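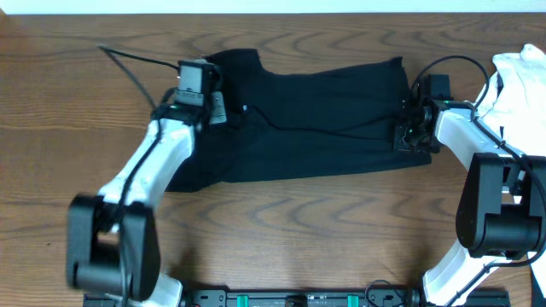 How long does it take to get used to a much smaller closet?

Two months, in my case, and the first three weeks were pretty grim.

I moved in April from a place with a walk-in (I know, I know) to an apartment on the second floor of an old building where the bedroom closet is 54 inches wide and has one rod. One! The previous tenant had left a single bent hanger on it, like a dare.

Before the move I did the thing everybody tells you to do and put all my clothes on the bed. I got to 138 pieces before socks, which was embarrassing, and a lot of them were black. I own so many black tops that I had stopped being able to tell them apart on the rod. Some were from a job I left ages ago. One still smelled faintly of the candle store next to that job.

I tried the hanger trick first, where you turn all the hangers backward and only flip one when you wear what's on it. It's fine if you have the patience. I don't, so I gave up after ten days and just asked myself what I'd pack if I had to go stay with my sister for a month. That got me down to 60 pieces pretty fast – and most of the stuff I'd been agonizing over didn't even come up.

The heavy sweaters were the real problem. They can't hang (shoulder bumps!) and they eat a drawer alive. I ended up buying two of the long under-bed boxes from Plondum, the ones with the zipper lid, and they're okay. The zipper sticks at the corner. I've gotten used to pulling it with one knee on the box.

For everything else I fold now, which my mother would never believe. Sleeves in, bottom up to the collar, then in half again so it stands on its edge in the drawer. Thick cotton does this beautifully. Anything slinky flops over like it's fainted, so those got the rod. Pants are folded over the cheap clip hangers I already had, and the dresses went at the far left where the closet is a little deeper.

What I didn't plan for was coats. There's no hall closet here, just a hallway, so I put up a row of hooks from Astusora by the front door and it looked great for maybe a week. Then the winter coat, the raincoat, the other raincoat and every tote bag I've ever been given all ended up on the same hook. I'm still working on that one.

The giveaway pile went to the thrift shop on the corner in four trips, all on foot, because I'm stubborn. I've missed exactly one thing so far, a green cardigan with a hole in the elbow. I went back to look for it and it was gone, so I hope whoever has it knows how to darn.

Next up is the linen shelf, and I have far too many pillowcases for a person with two pillows. If you've got a way of folding a fitted sheet that works for normal human arms, please leave it in the comments!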